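Teaching a Small Arm a Pick-and-Place Job: Workshop Tips

4 min read

These tips are for anyone who has a bench arm and wants to show it a simple sorting job, by pushing it through the motion by hand or by driving it from a controller. Most of them came out of a month of evenings in March, when Yesenia Agudelo and I recorded 163 runs of the same job and threw a good many away.

Before you start

Bolt the base down. A clamp will hold for an hour and then creep, and every run you recorded before it crept is off by that much. Check the bolts again after lunch.

Put the parts in a tray with raised walls. A cylinder that gets knocked over stays in reach, and you don't have to crawl under the bench for it.

Write the job down in one sentence and tape it where you can see it. Ours said "Pick up a cylinder, put it in the bin, go back up." If two people take turns, they both need to be doing the same job.

Guiding by hand

Hold the arm above the wrist, never by the gripper fingers. Use two hands if the joints are stiff. Stand so that you don't have to change your grip halfway, and walk through the move once with the recorder off.

Slow down for the last inch before the part. Going fast through the open air is fine.

Keep your sleeves out of the tray. We lost a whole evening to a sweatshirt cuff.

Driving by remote

Set the speed to 32 percent for the first day and leave it there. Jhonatan Grajales likes it faster, but he has been doing this longer than we have.

Bring the gripper over the part first, then straight down. Coming in at a slant tips the neighbor over when parts stand close together.

If you miss, let go, back up and try again in the same run. Keep a few of these. An arm that has only seen clean pickups has no idea what to do after a bad one.

Stop for a break when you catch yourself jabbing the stick.

Practice in simulation

You can get the feel of the controls on screen before you touch the real arm. Build the layout as close to your bench as you can, with the bin and the tray in the same places. Don't fuss over the floor.

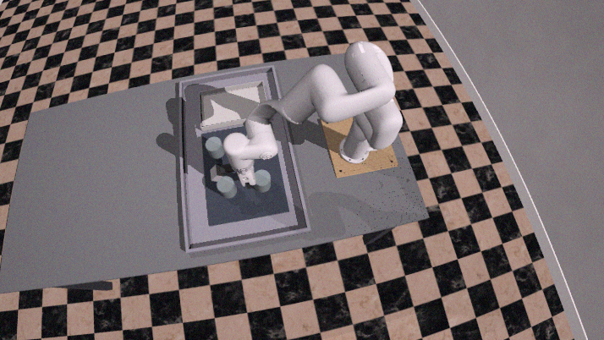
Simulated practice layout: gripper down among the green cylinders, bin at the far end of the tray.

Move the cylinders a little between runs. If they always start in the same spots, the arm learns the spots.

Check where the arm's shadow falls, too. If your camera looks down on the tray, the shadow can land across the bin and change how it looks from one run to the next.

Saving your runs

Name each file by job and run number and save it before you reset the parts. Delete the bad ones the same night, while you still remember which they were. Keep a second copy on another drive.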